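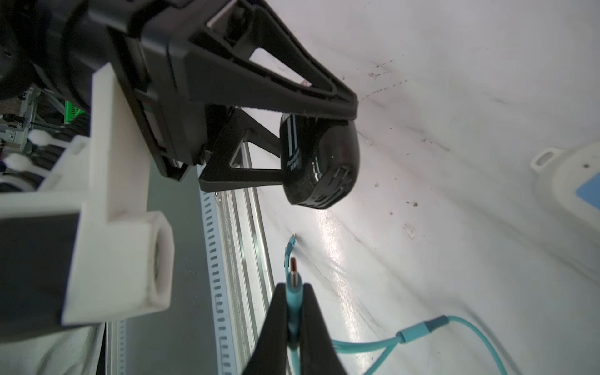 Cable drawer cleanout at Stotberg

The shared cable drawers on the second floor get emptied and sorted in August. If you have left a charging cable, adapter or power brick in one of them, please pick it up before then or put your name on it. Unlabeled cables go into the common stock.

Last year's sort filled two bins and came to 461 cables. A lot of them were USB-C, and many were tied in knots. Margit Solberg has put together the steps for this time.

Straighten the cable on a table first and let the loops fall open before you wind it. Hold it by the molded part of the plug when you move it, and leave the metal tip alone. Look into the tip for lint. A dry wooden toothpick gets most of it out.

Check the spot where the cable meets the sleeve. If the outer layer is split there, the cable goes in the gray recycling tub by the copier. Please don't tape it and put it back.

Wind good cables in wide circles, up to a hand's width across, and close them with a fabric tie. Rubber bands dry out and stick, so we have stopped using them. Ties are in the top drawer, and Marcelino Araújo has another 110 in his office if those run out.

Color is a handy way to tell cables apart in a full drawer, but it says nothing about what they can carry. A teal USB-C cable may be charge-only or it may handle data too. If you know which, write it on a paper tag. If you don't, leave it in the tray marked "Test" and Marcelino will try it.

Sorted cables go back in the drawers by connector, with USB-C on the left. Questions to Margit at extension 664.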